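The Orange Box at the Back of the Shelf

Every pantry has a package that has outlived its purchaser's intentions. At Morven Laing's house in Borndale, it came to light one evening in February, when she took everything out of the cupboard and laid it on the dining table, in the belief that this would take an hour.

It took until 11:40 p.m. Laing, who edits manuals for a living, had drawn up a spreadsheet beforehand. By the third shelf it had 202 rows and a column headed "Why."

"I own four kinds of vinegar and I don't like pickles," she told me, sounding like a woman reading her own bank statement.

She had called in Cameron Dalgleish, whose one-man outfit, MacRitchie, sorts other people's kitchens for a flat fee and a sandwich. Dalgleish has emptied 682 pantries and remembers most of them unkindly. His method fits on an index card. Food gets grouped by the meal it belongs to. Anything that belongs to no meal goes in a tray, and the tray goes on the counter, where you have to look at it every morning while the coffee drips.

Laing's tray filled quickly. It took in a jar of something brown, 27 loose tea bags, and a sack of lentils she had moved house with twice.

Then there are the bright packages, which Dalgleish calls lobby furniture. We buy them for the color, put them at the front, and work around them for years. Eventually the corners go and the printing starts to rub off, and they slide to the back, still cheerful.

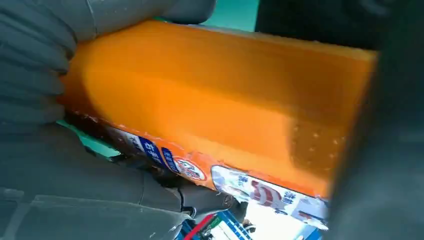
Bright orange, with a little wear along the printed edge.

Dalgleish allows each household one of these. Laing asked for three, and they settled on two after a discussion she describes as "frank."

The vinegars are down to two as well. The lentils went back on the shelf, bottom left, next to the rice.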